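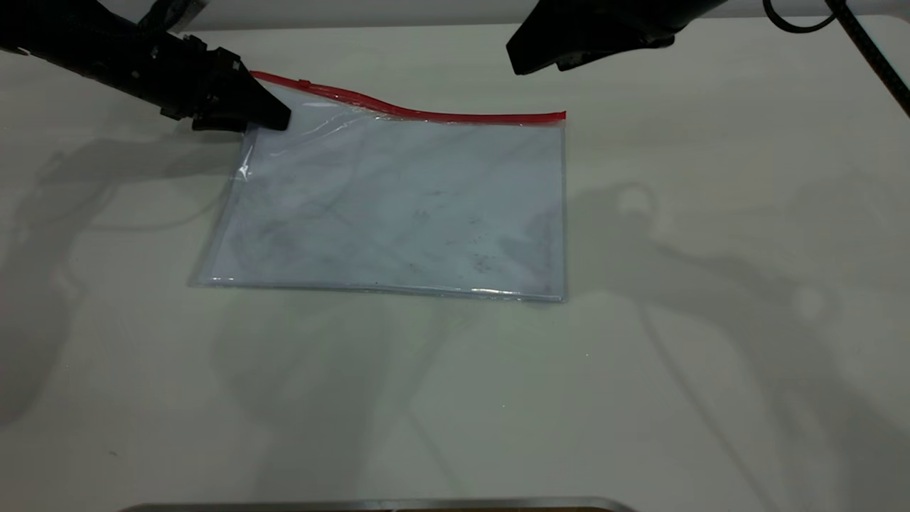
About Relter and our open Friday

Posted in February
By the Relter workshop team

Relter is a small company in Drellstead. We teach robot arms to do handling work with soft and thin things: bags, pouches, sleeves, film. Most factories solved long ago the problem of moving a hard box from one belt to another. A plastic bag is a different matter, it changes its shape every time you touch it, and our customers still have people who open and close bags by hand for a whole shift. This is the work we want to make lighter.

We began in one rented room behind a printing shop and moved later to the building on the canal side, where we have now 967 square meters on a single floor. The front half is the workshop, with the benches for the arms. The back half is for storage, repairs and the kitchen. If you visited us in the old place, please do not go there, the printing shop gets tired of sending people to us.

What you will see on a visit

We open the workshop to visitors on one Friday of every month. The visit begins at two in the afternoon and takes 75 minutes, and after that you can stay for coffee and ask what you like. We do not prepare a show. The benches run the same tasks that they run on the other days, and you stand next to the engineers while they work.

The task most visitors ask for is the zipper bag. Two black arms work over a pale table, and between them lies a clear bag with a red zipper and a small red slider. One gripper has to keep the corner of the bag in its place, near the slider, and the other comes in from the other side. For a person this is done without thinking. For the arms it is many small decisions: how hard to press, where the film will fold, whether the slider is where the camera believes it is. Clear plastic is difficult for a camera, as it shows the table through it and gives bright reflections in places where there is no edge. We chose a colored zipper for the first lessons so that there is at least one line which can be found easily. Later the same task is repeated with zippers without color, and there the results are still weaker. We say this openly to visitors, and we show them the numbers on the screen beside the bench.

In the last season we recorded 2,007 attempts at the bag task. Each one is kept, the bad ones too. An attempt where the film slips from the fingers is often more useful to us than a clean one, and the engineers will gladly play you some of them if you ask.

On the other benches you can see the folding of paper sleeves and the sorting of small pouches. There is also a bench where visitors may guide an arm by hand. Children from ten years can try it together with an adult. Please expect to wait a little for this one – it is the most popular place in the building.

Schools and companies

The Plosasico technical school sends us a class each spring, and we have learned from these groups how to explain better. Students ask direct questions. They want to know how much an arm costs, who repairs it, and if it will take the work of their parents. We try to answer each of them properly, also the last one. At the packing firm Du Plessis, where our first pair of arms was installed, the people from the packing line now set up the bags and check the results, and they told us very clearly which of our ideas were not good. Two of the changes on our present gripper come from them.

Companies who think about a project with us can bring their own bags to the open Friday. Bring 200 pieces if you can, from normal production and not selected. We will put some on the bench during the visit, and you will get a short written report afterwards, free of charge.

Before you come

Places are limited, so please write to the office and say how many persons you are. Closed shoes are needed in the workshop. Photography is allowed, except at the two benches with a yellow sign, where the work belongs to a customer. The floor is level from the street to the last bench and there is a lift to the toilets upstairs. Parking is behind the building, enter from the canal side and ring at the gray door.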